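Gripper notes, June – wrist camera back on, wide fingers

Started at ten past something this morning with coffee and the best intentions, and spent the first hour hunting for the short hex key. It was in the Leinonen box. It is now on a string.

So, where we are. The Movport gripper (the old narrow one) did its last proper run yesterday and I've swapped over to the Sarance one with the rounded fingers and the pads on the outer faces. Same arm, same controller, same bench position. The only thing I touched on the software side was the closing force, which I dropped to 13 N because the default of 16 was making the fingers flex visibly at the tips, and I don't want to be arguing about bent plastic in front of the Cindstead people.

First impressions: I like it! It closes much more quietly than the Movport, and the two fingers meet evenly, where the old one always had the left side arriving a touch early. The palm is a lot bulkier though, and that matters for us because the wrist camera has to look past it. On the old gripper you lost a thin slice along the bottom of the picture. With this one the palm and fingers take up the lower half, which is more than I'd budgeted for.

I spent a while driving the arm about over the white board to see what the camera could still make out between the fingers. The black square outline is the thing to go by. With the left fingertip where it is, the left side of the square gets covered, and the detector really does not like a square with a missing side. It found the outline in 10 tries out of 16 from this sort of pose, and every miss was with the tip over the edge. The shadow round the square is the other nuisance – soft, but dark enough just above the top edge that the threshold sometimes joins the two together.

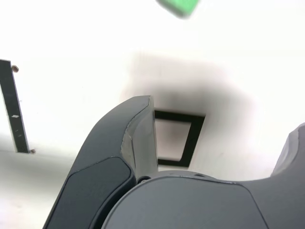 Camera settings and what I changed

Exposure was on auto and hopping about every time the arm moved, so I've fixed it. The number that worked was 1655 on the driver's own scale (no idea what the units are, the Leinonen manual is silent on it). The board comes out very bright at that setting but the outline stays black, and I'd sooner have that than a nice even grey.

Things I tried after that:

Opening the fingers wider before the approach. Helps a lot with the hidden side, costs nearly a second per cycle. Probably worth it.

Tilting the camera mount up one notch. Less palm, but the focus went soft on anything close to the fingers, so I put it back.

Masking out the gripper in software. Quick and dirty, a fixed polygon drawn by hand, fine as long as the fingers don't move. They do move. Needs tying to the finger position from the controller, and I'll have a go at that next.

Still to do: rerun the 16 poses with the wide opening, same force, same exposure, and keep the old Movport numbers in the next column. Please don't move the lamp! If you must, put tape down first.

Also the Sarance cable is too short by about a hand's width when the wrist is fully turned. I've limited joint six for now and left a note on the controller. Longer cable is on the order list.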